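Fellotard : relevés d'éclairement naturel en locaux tertiaires
Fiche de données, version 8

Résumé

Fellotard rassemble des séries d'éclairement horizontal mesurées dans 48 locaux à usage de bureau, de réunion ou d'accueil. Chaque série couvre 126 jours consécutifs à partir de juillet. Le jeu est destiné à la validation de modèles de facteur de lumière du jour et au calage de stratégies de gradation. Il ne contient aucune mesure spectrale.

Contenu de l'archive

series/ : un fichier CSV par local, séparateur point-virgule, virgule décimale
locaux.csv : géométrie, orientation, type de vitrage, coefficients de réflexion
capteurs.csv : numéro de série, date d'étalonnage, coefficient de correction
masques/ : profils d'horizon par façade, pas de un degré
LICENCE.txt

Colonnes des fichiers de série

horodatage : UTC, format ISO 8601, sans passage à l'heure d'été
e_fond : éclairement au point le plus éloigné de la façade, en lux
e_milieu : éclairement au centre du local, en lux
e_facade : éclairement à un mètre du vitrage, en lux
e_ext : éclairement extérieur horizontal non masqué, en lux
etat_store : 0 (relevé), 1 (partiel), 2 (baissé), vide si inconnu
qualite : code décrit plus bas

Protocole

Les luxmètres sont posés à 0,80 m du sol fini, cellule vers le haut. L'éclairage artificiel est coupé au tableau pendant toute la campagne, sauf dans les locaux signalés par le champ eclairage_residuel. L'acquisition se fait toutes les minutes ; les valeurs publiées sont des moyennes sur cinq minutes. Les coefficients de réflexion des parois ont été relevés par comparaison avec un nuancier étalonné, trois points par paroi.
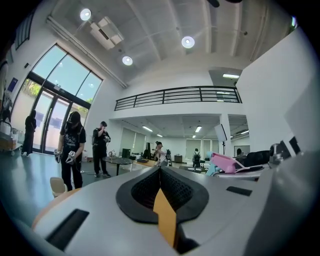
Les locaux à façade entièrement vitrée sont décrits séparément dans locaux.csv (champ type_baie = 3). Pour ceux-ci, la surface de vitrage indiquée est nette de menuiserie. Les portes vitrées sont incluses dans la surface totale et leur facteur de transmission est renseigné à part lorsqu'il diffère de celui des parties fixes. La végétation extérieure est intégrée au profil d'horizon comme un masque opaque, ce qui sous-estime la composante diffuse en automne.

Codes de qualité

0 : valeur valide
1 : valeur interpolée (lacune inférieure à quinze minutes)
2 : éclairement extérieur inférieur à 500 lux, rapport non exploitable
3 : ombre portée suspecte sur un capteur
9 : valeur manquante

Les lignes de code 2 sont conservées. Il convient de les filtrer avant tout calcul de rapport intérieur/extérieur.

Limites connues

L'état des stores est déclaratif dans huit locaux. Les transitions y sont datées à l'heure près.
Les orientations nord-est et nord-ouest sont peu représentées.
Le capteur extérieur du site Jerkier a dérivé en fin de campagne. La correction appliquée est linéaire ; les valeurs brutes sont fournies dans la colonne e_ext_brut.

Lecture

L'utilitaire flukis, livré séparément, convertit les séries au format Parquet :

flukis convert series/ --sortie parquet/ --exclure 2,3,9

Historique

Version 8 (14 décembre 2023) : correction des profils d'horizon du site Fabbri, ajout du champ eclairage_residuel.
Version 7 : passage des horodatages en UTC.
Version 6 : retrait de deux séries en double.

Contributions

Campagne de mesure : Magdolna Gulyás, Szabolcs Pintér
Contrôle qualité : Edit Kozma
Outil de conversion : Dexter Enriquez

Les anomalies sont à signaler dans le gestionnaire de tickets du dépôt, en précisant l'identifiant du local et l'intervalle horaire concerné.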